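I've been using the Sollance extension for REST testing since October, and it's the first one I haven't uninstalled within a week! You paste a URL, hit send, and the JSON comes back folded up nicely in a side panel. My biggest response has 3000 rows and it scrolls fine. 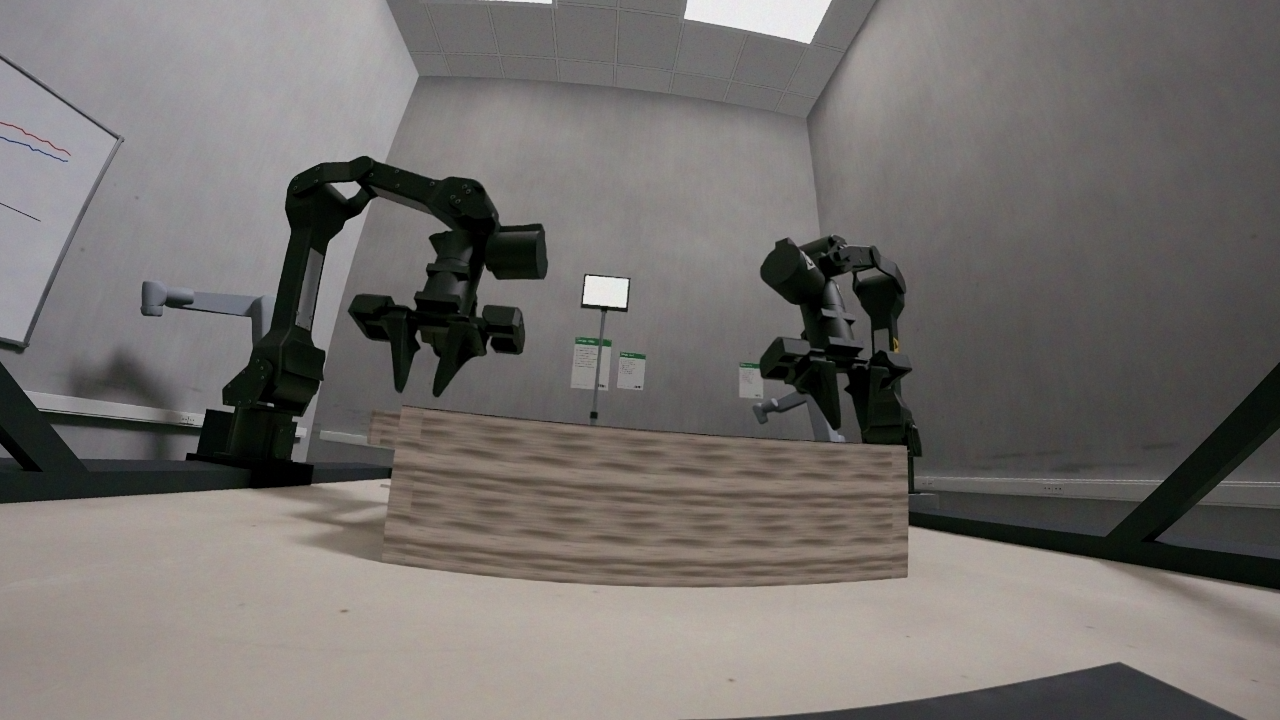 Saved requests are where it gets annoying – version 2 lost my folders when I updated, and error 1061 still pops up if the tab goes to sleep. I'd give it four stars, five if they fix the folders.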